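Ticket 300: Divided bin, small parts migrating
Opened by: Femi Oyelaran
Assigned to: Ekaette Omoregie
Status: Open, in the sense that a wound is open
Priority: Low (Femi says High)

Problem as reported
The Prideck bin does not keep things where they are put. Blocks go in the main compartment and turn up in the rear one. Scraps go in the rear one and turn up on the carpet.

9:20, Ekaette
Went and looked. The divider is solid and nothing is getting under it. Asked Femi whether people might be dropping things on the wrong side. Femi finds this insulting to people.

9:50, Ekaette
Checked the seams on the main compartment with a strip of paper. All tight. The floor is scratched to bits but that's cosmetic, and Bikardale wanted 200 dollars for a new floor pan last time we asked, so it stays cosmetic.

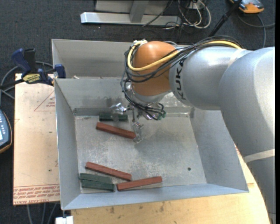 Reading time: 2 min

10:15, Chidubem Olaniyan
Has anyone mentioned the hole? Small round one, main compartment floor, toward the lower right. It's not in the Prideck drawing I have.

10:21, Ekaette
Nobody had mentioned the hole. A block won't fit through it. A screw would, and I've now sent one through to prove it. If you find a screw on the carpet, it's mine.

11:05, Femi
There is also a scrap in the back compartment, near the corner by the divider. I didn't put it there.

11:10, Ekaette
Noted. Scrap has been entered as a scrap.

1:40, Ekaette
Plan: tape over the hole from underneath, sweep out both sides, label the compartments MAIN and REAR in letters even Chidubem can read. Rubber plug requested from stores, part 21 on the Oyewole list.

2:30, Femi
Stores say the plugs come in packs of 20. We need one.

2:35, Ekaette
Then we'll be ready for 19 more holes – order the pack. Leaving this open until the plug is in.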